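Why Does a City Need Homes for Everyone?
A page for young readers, by Salim Odera

Sometimes you walk in a city and you see a person who sleeps on a bench or in a tent. Maybe you asked a grown-up about it, and the grown-up walked faster. It is a good question and you may ask it. On this page I try to answer.
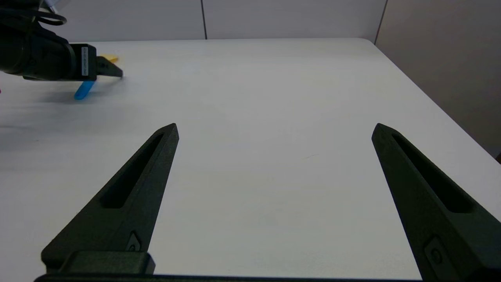 What does "homeless" mean?

A person is homeless when he or she has no safe place of their own to live. Some homeless people sleep outside. Others sleep in a car, or on the sofa of a friend, or in a shelter. A shelter is a building with beds where people can stay for a short time. Children can be homeless too, together with their parents. You can sit next to such a child in class and not know it.

How does it happen?

There are many ways. Let us think about a town called Nondon. A mother there works in a bakery and pays rent for two rooms. Rent is the money you pay each month to live in a house which belongs to another person. Then the bakery closes. She looks for new work, but the rent must be paid also in this month. After 2 months without paying, the owner asks her to leave.

Other people become ill and cannot work. Some must leave a home where a person hurts them. And in some cities the rent grows faster than the pay, so even people with a job cannot find a room.

What is a waiting list?

Many cities have homes with low rent. They are called public housing. Usually there are more families than homes, and so the families write their names on a list.

In our Nondon the city has 100 such homes, and 186 families want one. All the homes are full. When one family moves out, one family from the list can move in. You can see that the list will go slowly. Where do the families live while they wait? This is one of the hardest questions for a city.

Who decides?

The people who decide are mostly the mayor and the city council. The council is a group of people chosen by voters. They meet and talk about how to spend the money of the city. More homes cost money, and roads, schools and buses cost money also. People do not always agree, and some meetings are long and loud.

My neighbor Brian Temba goes often to such meetings in our district, Drusside. He told me that children are allowed to come and listen. In some places they may even speak, if they put their name on the paper at the door.

What can you do?

You can be polite. A person without a home is still a person, and "good morning" is a nice thing to hear. Do not go alone to talk with people you don't know. Ask a grown-up to come with you.

You can ask your teacher if the class may write a letter to the council. Write what you think and ask one clear question.

Words to remember

Rent: money paid each month for a place to live.
Shelter: a place to stay for a short time.
Public housing: homes with low rent, helped by the city or the state.
Council: the group which makes rules for a city.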